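Kitchen Tips: Before You Pay for a Robot to Work the Steamer

Every few months a reader writes in to ask if it is time to let a machine do the steaming. The latest letter came from Jerome Mangubat, who had a brochure from Vahidi for a rental kit called the Sturnura. Two arms, a table, setup in your home, and a monthly fee of $400. He wanted to know if it would pay for itself in buns.

My short reply was no. The longer one follows, with some steaming tips that work no matter whose hands are on the pot.

Start with what the fee covers. The Vahidi offer includes the arms, the install and "kitchen routines," a phrase the brochure never spells out. Ask for the list in writing. Does a routine include filling the base with water? Wiping up? Getting dough from the board to the basket without denting it? A salesman will tell you the list is growing. Fine, but you are paying for the list as it stands today.

Next, look hard at the lid. Lids are where I'd expect any of these kits to earn or lose its money. A steamer lid is slick, it drips, and it has to come off tilted away from you so the steam goes out the back. If you do this by hand, lift the far edge first and keep your wrist low. If you are watching a demo, ask them to do it with the pot at full steam, and ask where the drips go.

Then there is space. My own counter is 19 inches deep and I could not fit this on it. Measure before you call anyone.
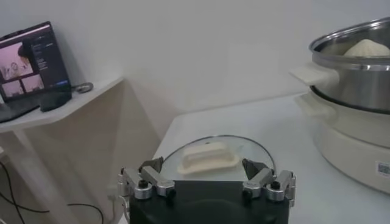 Steamed buns, a glass lid and two arms' worth of equipment on a white table. 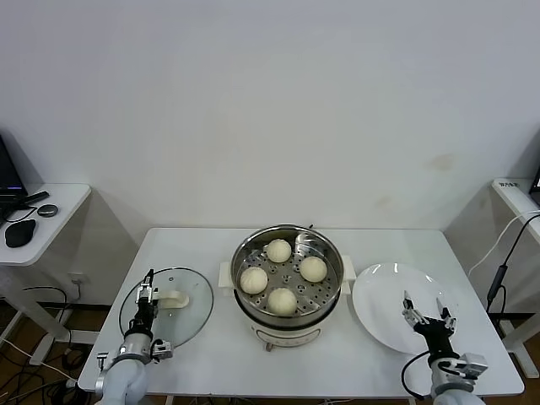

Some tips on the buns themselves, which matter more than the gadget:

Leave room. Buns swell, and if they touch they tear when you pull them apart. A small basket does better with a few than with a crowd.

Put each bun on a square of parchment. Bare dough sticks to a perforated floor, and a torn bottom is a torn bottom whether you did it or a $400 rental did.

Turn off the heat and wait 2 minutes before you open the lid. Buns that meet cold air too fast can wrinkle and sink.

Keep a warm plate next to the pot, close enough that you aren't carrying hot food across the kitchen.

Back to the money. Jomar Umali, who fixes small appliances and has no love for contracts, read the Vahidi terms for me. The part he circled was service: a visit within 48 hours, "where available." He called to ask where it was available -- they took his number. There is also a charge for early return, in smaller type than I would like.

Vimeck and Grumex sell plain electric steamers with a dial and a timer. They will not lift their own lids. They also don't need a service visit to make dinner, and you can put one away in a cabinet when you're done.

If you still want the robot, ask for a trial month with no return charge, use your own recipe, and have them start from raw dough. Write down each time a person has to step in. Jerome has asked for that month. Vahidi has yet to answer him, and I told him to leave his deposit in the bank until they do.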